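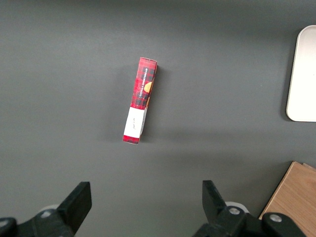

Vanilla shortbread in its red tartan box, waiting for the kettle.

I have a weakness for a long thin box of biscuits. A round tin is a lovely thing, and I keep buttons in two of them, but a tin feels like Christmas and you have to be given it by somebody. A narrow cardboard box you can buy for yourself on an ordinary afternoon in March, and it slides down the side of your shopping bag without squashing the bread.

I picked up my latest supply in Kamcombe, at the little grocer's called Swanepoel, where I had gone in for nothing more than washing-up liquid. They keep the biscuits on a low shelf by the door, which is wicked of them, and I came out with 3 boxes and had to go back in again for the washing-up liquid.

It was the tartan that did it, I'm sure. My gran always had something tartan in her larder - a tin, a flask, a shopping trolley one year - and she had never lived anywhere near Scotland in her life. She would put shortbread out on the good plate at four o'clock and then tell us all it was far too rich to have more than one, while quietly having three herself. I can't see red and navy checks without wanting a cup of tea (strong, please, and in a proper mug).

I do have opinions about vanilla shortbread. For years I thought it was a bit of a cheek, as the plain sort is butter, sugar and flour and needs no help from anybody. But I've come round. The vanilla makes it smell like a cake that is nearly ready, and it's very good with stewed rhubarb, which we are about to have a great deal of if the patch behind the shed is anything to go by. Break a biscuit over the top at the last minute so it stays crisp.

My other use for them is a sort of lazy cheesecake base. I bash up roughly 7 biscuits in a bag with the rolling pin, stir in a little melted butter (less than you'd use with digestives, as they are quite buttery enough already) and press it all down into glasses with the back of a spoon. Half an hour in the fridge, then soft cheese and lemon curd on top. It looks as though you've gone to trouble, and you can make it while the potatoes are boiling.

As for keeping them, once a packet is open I move what's left into an old sweet jar with a tight lid. They go soft quicker than you'd think in our kitchen, what with the kettle always on the go. I do keep the boxes, though, and they are just the right shape for knitting needles, or for candles, or for posting a rolled-up tea towel to my sister.

One of the 3 has already gone next door as a thank-you for taking in a parcel. I am trying to save another for when the rhubarb is ready, so that leaves one for this week, and the kettle has just clicked off.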